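# Visita à maternidade Lubis, em agosto

Chegámos às 9 da manhã, pela entrada das consultas externas. A visita fazia parte do dia aberto que a maternidade organiza para estudantes de direito e de enfermagem, e o tema deste ano era o consentimento informado e a objeção de consciência.

Fomos recebidos por Monique Chevalier, enfermeira-chefe do bloco de partos. O serviço tem 54 camas e 151 profissionais, entre médicos, enfermeiros e auxiliares. Mostrou-nos primeiro a triagem, depois duas salas de parto vagas e o gabinete onde as declarações de objeção ficam arquivadas. O modelo tem duas páginas e renova-se todos os anos. Quem objeta continua obrigado a assistir em caso de urgência - esse ponto vem a negrito.

A seguir houve uma conversa de 90 minutos na biblioteca. Dragica Todorova, jurista do hospital, explicou como são feitas as escalas para que haja sempre um médico disponível. Ratih Sitompul, obstetra e objetora, contou que encaminha as utentes para uma colega no próprio dia e que nunca teve uma queixa por isso. Um estudante perguntou se encaminhar não era já participar. Ela respondeu que para alguns colegas é, e que três pediram transferência de serviço.

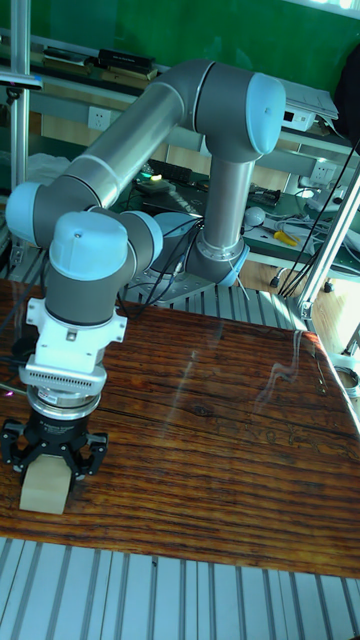 A discussão passou depois para os farmacêuticos e para o pessoal administrativo, que o regulamento interno não menciona. Dragica Todorova disse que a revisão está em curso e que esse capítulo ainda não tem texto fechado.

Almoçámos no refeitório (sopa e arroz de peixe, senha à entrada). À tarde só ficou o grupo de enfermagem, para a sessão sobre registos clínicos. O modelo da declaração pode ser pedido na secretaria, no piso 3.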